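About Hendance

Bin and Tote Reconditioning, Liners and Work Surfaces 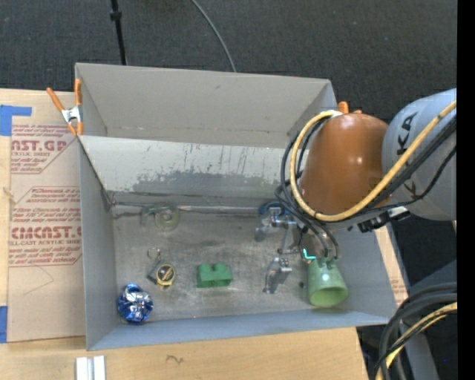
Hendance repairs, refinishes and supplies open parts bins for small manufacturers and repair shops. The work covers steel and coated metal bins, slanted inserts, replacement floors, and the benches and tables the bins stand on. We also sell new bins under the Brultine name, although reconditioning remains the larger part of the business.

The company was started by Evander Mackay, who had spent his earlier working life in a sheet metal shop and had grown tired of seeing sound bins sent to scrap over a worn finish. The first jobs were done in a rented unit with one brake, one shear and a hand-held blaster. We now have a staff of 28 and a separate coating room.

What we work on

Most bins that come to us are open-topped, roughly rectangular, and deep enough that parts settle against one another at the bottom. The wear is predictable. Floors lose their finish first, in smudged and rubbed areas where parts are dropped and dragged. Slanted panels wear in a different way: long scratches running with the slope, small specks from impact, and loss of coating along the lower edge where parts come to rest. Walls generally last longest and often need nothing more than cleaning.

A scratched bin is still a usable bin. We recommend work only in these cases:

Coating has come away over a continuous area and the parts stored are sensitive to marking or flakes.
A panel has moved, leaving a gap at the foot where small rings, washers or clips can lodge.
A wall has bowed enough to affect stacking or seating on the table.
The floor has dished and no longer drains or wipes clean.

Slanted inserts

A slanted insert brings parts away from the far wall and toward the middle of the floor, where they are easier to reach. We make inserts to suit existing bins, in a single folded piece where the width allows. Standard slopes are kept in stock for Brultine bins. Inserts for other makes are measured and cut to order, and the lower edge is hemmed unless the customer asks for it to be left plain.

Steeper is not always better. Round parts will roll down a shallow slope, while flat plates may hold on a slope that looks steep enough. If you can send us a few sample parts, we will try them on a test panel before cutting.

Finishes

We offer a matte powder coat in three grays and one blue-gray. Lighter grays show scratches sooner and make dark parts easier to see. Darker grays hide wear and can make oiled parts hard to pick out. Many customers order a light insert with a darker wall, and we can finish the pieces separately at no extra charge.

Bare metal floors are available on request. They mark quickly and then change very little. For heavy castings we would usually advise a bare floor over a coated one, as flakes of finish among the parts cause more trouble than a few pale scratches.

Tables and supports

Bins are often placed on wooden tabletops. Wood is quiet, kind to the underside of the bin, and simple to replace. Check that the top is flat and that the bin bears on all four corners. A loaded bin that rocks will work its way across the table over a shift. We supply low corner stops, screwed from above, and plain rubber pads for tops that cannot be drilled.

How a job runs

Send the inside length, width and depth of the bin, the weight of a normal load, and a short description of the parts. A written price follows, usually within 4 working days. Bins are emptied and degreased by the customer before collection. We stamp each one with a job number on the outside of the near wall, strip it, straighten it, replace panels as needed and coat it.

The minimum order for coating alone is 24 bins. Repairs and inserts have no minimum. Orders of more than 200 bins are scheduled in batches so that the customer is not left short of containers.

Our shop

The shop is divided into receiving, metalwork and coating. The receiving area was rebuilt after we took over the stock and tooling of Subramaniam, a local maker of shelf bins, and we continue to supply dividers for that range. The Brundov line of tall totes was discontinued last March — replacement floors can still be ordered, but not complete totes.

Visits are by appointment. Please bring closed shoes, and one bin if you have it to spare.

Page last revised Saturday, February 9, 2019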